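Questions about the Trastden student research expo

Every October our inbox fills up with lovely, slightly worried messages from students thinking of entering the expo, so we've gathered the usual ones on this page. Do have a wander through before you write (though we're always glad to hear from you!).
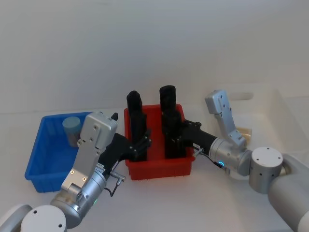
How long should my abstract be?

Keep it to 200 words, title not included. Plain language goes down very well with the judges, who come from all sorts of departments and may never have met your subject before.

Can we enter as a team?

You certainly can, up to 4 people, and you're welcome to mix first years with doctoral students. Put everybody's name on the form when you register, please, as we print the badges straight from it and adding someone later is a bit of a faff.

What happens on the day?

Posters go up in the Hiebert Hall from 9 am, and each entry gets 16 minutes with the judges, questions included. There's tea and cake afterwards, and the Kemix prize for computing is given out last. 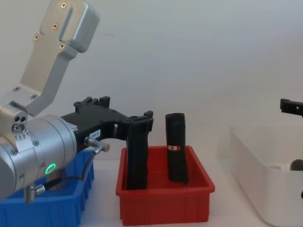
Carter Gagnon wrote to us after the last expo: I wish I'd practised my talk on a friend from another course, because the first question I got was what my title meant, and I went completely blank.

Can I show work I've already presented elsewhere?

Yes, so long as you mention it on the form. Several of last year's entries had been to the Trornia meeting first, and they did very nicely. We have room for 60 posters, so do get your form in early.
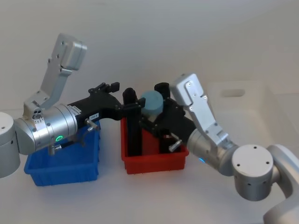
Student research expo, Trastden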